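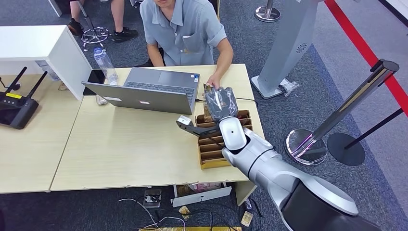 Thu 22 August
By the Tautahi data group

Sornurach: storage and handling statements from injectable drug labels

Sornurach is a table of 4,000 storage and handling statements copied from the package inserts of injectable products. Each row holds one statement and the fields we pulled from it. It was put together for people who build or check pharmacy stock software.

Contents

The release has four files:

statements.csv, the main table
products.csv, one row per product, with dosage form and container type
units.csv, the list of temperature and time units we accept
changes.txt, the change log

The two main tables join on product_key. Keys are stable between releases. A key that is retired is not used again.

Fields in statements.csv

product_key: text
statement: the wording as printed, with line breaks removed
temp_low_c, temp_high_c: numbers, blank if the insert gives no limit
freeze: "no", "allowed" or blank
light: "protect", "carton only" or blank
after_opening_h: hours of use after first puncture or mixing, blank if not given

Where an insert gives only Fahrenheit, the Celsius value is converted and rounded to one decimal place. "Room temperature" with no range is left blank. We did not fill it in from general guidance.

How it was made

Inserts were read with Skilletti, our text extraction tool, and the fields were filled by rule. Two readers then checked 3,000 rows against the printed insert. The other rows have had one reader only and carry checked = 1 in place of checked = 2. Disagreements went to a third reader, and the final value is the one in the table.

Of all rows, 1,207 have a value in after_opening_h. Many inserts give different times for refrigerated and unrefrigerated vials. Those are split into separate rows with the same key.

Known problems

Pre-mixed bags with an overwrap often have two dating periods, one before the overwrap comes off and one after. The July release mixed these up for some products. Please use the current one.

Multi-dose vials with a preservative are underrepresented.

Not for clinical use

Labels change. Check the current insert before storing, preparing or giving any drug.

Loading

The files are UTF-8 with comma separators and a header row. Zevness users can import the folder as it is. Older versions of Zevness read blank temperatures as zero, so set the blank handling option to "keep" first.

Corrections

Send the product key, the field name and a scan of the insert page. Fixes go into the next release and are listed in changes.txt.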